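# Staswood ワインセラー 30本用

赤と白を同じ棚で保管する家庭向けの、ペルチェ式ではなくコンプレッサー式のワインセラーです。収納本数は30本。ボルドー型の瓶を基準にした数なので、ブルゴーニュ型やシャンパーニュの瓶を混ぜると入る本数は減ります。

庫内は上下2室に分かれ、それぞれ別の温度に設定できます。上段は白とスパークリング、下段は赤という使い方が一般的ですが、下段を低めにして全室を白用にしても構いません。棚板は3段分が引き出し式で、残りは固定です。ラベルを上に向けて寝かせておけば、瓶を抜かずに銘柄を確認できます。

扉はUVカットの複層ガラスで、右開きのみ。左開きへの付け替えには対応していません。庫内灯は扉を閉めたあとも点灯させておけますが、長期保管の場合は消灯をおすすめします。

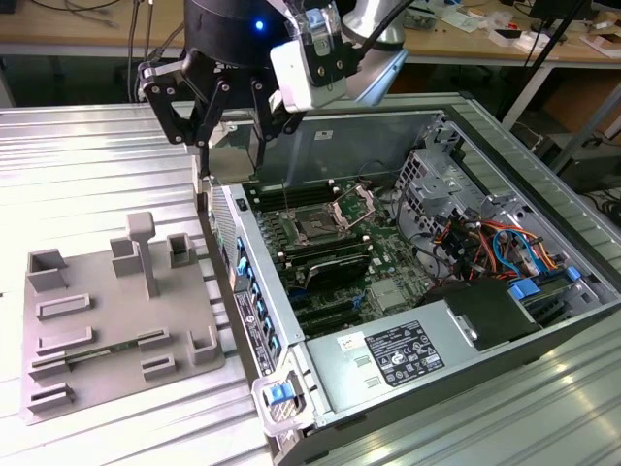

設置は水平な床にお願いします。背面と左右には放熱のための隙間が必要で、食器棚などへの埋め込みはできません。搬入後は立てたまま半日置き、それから電源を入れてください。運転中は背面下部のコンプレッサーから低い音がします。寝室に置く方はこの点をご確認ください。お手入れは乾いた布で外側を拭き、庫内はぬるま湯で固く絞った布を使います。外装を開けての掃除や点検はしないでください。冷媒の配管を傷めるおそれがあり、保証の対象からも外れます。異音や冷えの不良は販売店へご連絡ください。

## 温度設定の目安

- スパークリング:6〜8℃
- 軽めの白、ロゼ:8〜10℃
- 樽を使ったシャルドネ:10〜13℃
- 軽めの赤:12〜14℃
- 重めの赤:15〜18℃

飲み頃の温度です。数年単位で寝かせる場合は、赤白とも13℃前後に揃えてください。

## 付属品と別売品

付属品は取扱説明書、鍵2本、棚板用の滑り止め。交換用の活性炭フィルターは別売で、1枚3,179円(税込)です。年に一度の交換が目安です。棚板の追加は1枚2,000円(税込)で、固定棚の位置にのみ取り付けられます。

## お届けについて

玄関先でのお渡しが標準です。階上への搬入と梱包材の引き取りは、注文時に備考欄へご記入ください。火曜日は配送をお休みしています。11月から年末にかけては注文が集中するため、日時指定を承れないことがあります。

商品についてのお問い合わせ:Cultent セラー担当 İlker Baysal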